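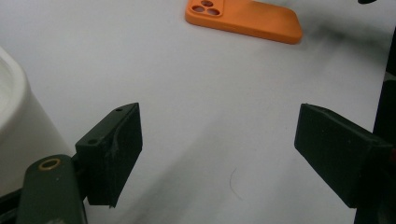 ## 4. Setting up a restricted-supplier check

Malard compares each purchase order with the restricted-party lists loaded in your account. Complete this section before you release any order to a supplier outside your own country. You need the Trade Manager role.

### 4.1 Load the lists

1. Open **Compliance > Lists** and select **Add source**.
2. Choose the list file supplied by your trade office. Malard accepts CSV and XML.
3. Map the columns for legal name, trading name and country. Leave **Alias** blank if the file has no such column.
4. Select **Validate**. Rows with errors are shown in red and are not imported.
5. Select **Publish**. The lists take effect on the next order saved.

**Note:** Publishing replaces the earlier version of the same source. Orders already released are not checked again unless you run a rescreen (see 4.3).

### 4.2 Set the match rules

1. Go to **Compliance > Rules** and open the default rule.
2. Set **Name match** to Close. Exact misses spelling variants and reordered names.
3. Turn on **Check parent company**. A packaging supplier such as Belhaj may be clear while its owner is listed.
4. Under **On match**, select Hold. The order stays in the queue until two users with the Reviewer role have cleared it.
5. Enter a backup reviewer. In the sample company, Vomthorpe, this is Ka-ming Cheung.
6. Save the rule.

**Caution:** Do not set **On match** to Warn for orders that carry freight or bank charges. Payment can leave the account before the warning is read.

### 4.3 Rescreen open orders

1. Open **Compliance > Rescreen**.
2. Filter by supplier, port or bank. The Zovham connector adds a carrier filter — it appears only when the connector is active.
3. Select **Run now**, or schedule a weekly run. The default is Friday, after close of business.
4. Export the result log and store it with the order file.

If a run stops early, check that no list is in Draft status, then start it again. Completed orders are skipped on the second pass.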